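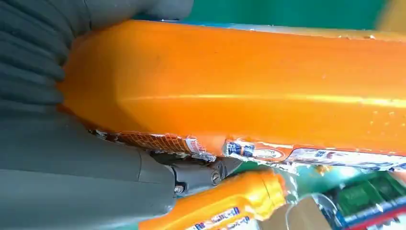 Torn label, orange bottle.

Nov 17, 2024

The second edition of my handbook on printers' devices has gone to Parnham, and I am now able to answer the questions readers have sent to this page since the summer. The first edition, issued in a run of 2,000 copies, has been out of print for some time. Parnham does not intend to reprint it, and readers who own a copy need not replace it unless they rely on the index, which has been rebuilt from the beginning.

A printer's device is the small emblem that early printers placed on a title page or at the back of a book to identify their work. The anchor and dolphin of Aldus Manutius is the best known. Many others are less familiar, and a good number have been explained in print with more confidence than the evidence allows. The new edition treats 486 devices. Each entry gives the printer, the town, the earliest dated use known to me, and a short discussion of what the figures were likely to mean to a buyer of the period.

The principal change concerns those discussions. In the first edition I followed older reference works in reading nearly every serpent as prudence and nearly every tree as learning. Correspondence with Bernadette Dunne, whose work on shop signs deserves a wider readership, persuaded me that several of these devices simply repeat the sign that hung over the printer's door. A man who worked at the sign of the pelican used a pelican. He may have welcomed the religious meaning, and his customers may have seen it, but the sign often came with the building. I have revised the entries on the pelican, the bell, the sun and the three crowns accordingly, and have marked as doubtful any reading that depends on a single emblem book published after the device was first used.

The chapter on borrowed and altered blocks is new. Woodblocks were sold, inherited and recut, and a device can pass through several shops while losing its motto or gaining a different set of initials. Leidy Mamani examined the impressions in the Vakside collection in June and supplied measurements of the cracks in the wood, from which the order of printing can be argued in 2 disputed cases. Her findings appear under her own name as an appendix. I disagree with her on the date of the smaller griffin, and both views are given.

Readers have asked about the illustrations. These will be reproduced at the size of the originals wherever the page permits, and reductions are noted in the captions. The Zhong bequest at Wukcombe kindly allowed new photography of its title pages, including one that had been pasted over with a later owner's bookplate. The bookplate has been left in place, and the device beneath is shown from another copy.

Some errors in the first edition should be corrected here for those who will continue to use it. The entry for the crowned salamander gives the motto with two words reversed. The cross-reference from "compass" to "dividers" leads to a page on dolphins. The note on the hand emerging from a cloud credits an engraving to the wrong workshop, an error that was mine and was not present in the source I cited.

I will speak on the altered blocks at Wukcombe when the book is published. The room holds 20, and places must be requested in writing from the library desk. Corrections to the entries may still be sent to me through this page, with a shelfmark if possible. Parnham will accept changes to the index until the page proofs are returned.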